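Can a White Sheet Fix Your Junk Drawer? Sofia Drakos Thinks So. I Had Questions.
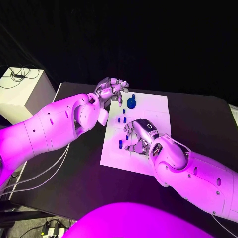 Sofia Drakos has been paid to sort other people's small stuff for 17 years, and she wants me to know it starts with laying things on something plain. A sheet of white paper, a pillowcase, the back of a poster. Six things at a time, all one color if you can manage it. Then you look.

I told her that sounded like a way to turn a ten-minute job into an afternoon.

"It does take longer," she said. "The first time, it takes a lot longer. I don't hide that from people."

We met in the back half of her workshop in Tredovstead, where she teaches an evening class called Treloar Sorting, after the street it used to be on. The class runs three weeks and holds up to 20 people. In March she had a full room. I had read her handout beforehand, and I came in doubtful, mostly about the color part. Sorting by color looks great on a shelf and is no help at all when you need a particular bottle opener.

Drakos doesn't argue with that. "Color is for the table. It isn't for the drawer," she said. "When everything in front of you is blue, you stop seeing the blue. You see that one is big and one is small, or that two of them do the same job. If I put a red thing in there, you'd look at the red thing all night."

Has she tested that? She has not. She says she has watched a few hundred people do it, and I said watching people who already paid for the class might not tell you much. She laughed at this, a bit longer than I expected, and said her sister makes the same point.

The white matters to her more than I thought it would. She used to have people work straight on the table, and things got lost against the wood. A tray was worse because people kept leaning items up against the rim. With a flat sheet there is an edge but no wall, and she likes that people treat the edge as a limit. "You run out of paper and you have to decide something," she said. "With a big table you never decide."

I asked why six. The handout gives the number in bold and doesn't defend it.

"I tried eight and people got sloppy. I tried four and they got bored." She shrugged. "It could be seven. Somebody wrote to me to say it should be seven."

She also spaces things out more than seems necessary, with room for a hand to come down between one item and the next. Students tend to push everything together into a clump, she says, and then they pick up two things when they meant to pick up one. I watched myself do exactly this with a box of odds and ends she had set out for me, so I'll give her that.

Where we really parted ways was storage. Her handout recommends a divided box from Demton and a shallow drawer insert called the Skanum, and I wanted to know if she gets anything for it. She said no, she pays full price like anyone else, and she has told students to use egg cartons. I pointed out that egg cartons aren't in the handout.

"They should be," she said, and wrote it on the back of her hand.

I did try it at home – one kitchen drawer, after dinner, with a sheet of printer paper taped to a second sheet. It took most of the evening. I got rid of a tape measure that sticks, and I found the good scissors under a pile of takeout menus, where I would have found them anyway if I had just dumped the drawer out. The drawer still closes. Whether it stays that way is another matter, and when I asked Drakos how many of her students keep it up past the first month, she said she doesn't call them to check.

"Some of them come back and take the class again," she said. "You can read that either way."

The next round of Treloar Sorting starts when she has enough names on the list. Bring your own small things, and if you own a lot of blue ones, bring those.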